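The packing lead at the Gekstead stockroom in Flerkville has spent most of May on one question: what should sit under the small parts when they travel in open wire baskets. "Anything narrower than the mesh opening goes through it," the lead said. "You can buy a finer mesh or you can put in a floor. We put in a floor."

The trial uses shallow baskets with a loose panel laid flat inside. Fit matters more than stiffness. A panel cut too tight bows when the room warms up – too loose and it slides each time the basket is tilted. 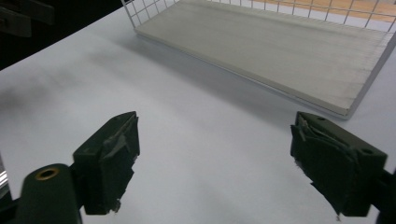 *White wire basket with a light gray panel laid in the base.*

The Majumder shelving in the back aisle sets the outer limit. Its bays are 70 cm wide, and the lead wants baskets to go in and out without being turned. Of 26 baskets in the first batch, four were sent back with bent corners.

Asked about cleaning, the lead was brief. "Lift the panel, wipe both sides, wipe the wire. Dust sits along the edge of the panel, so start there."

Shallow trays with low rims came up next. The lead prefers them for sorting at the table. "A low rim lets you slide a part out with one finger. For storage I want a higher side."

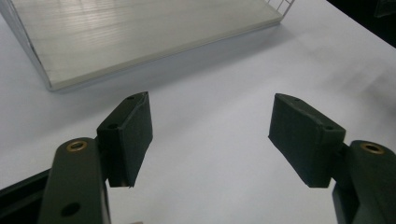 *Pale tray with a low rim, on the white sorting table.*

Kisberg, the second site, gets its baskets after the 9 a.m. delivery slot is confirmed. Labels are still undecided. "Front long side, left end," the lead said. "That is my vote, and the tag has to clip to the wire."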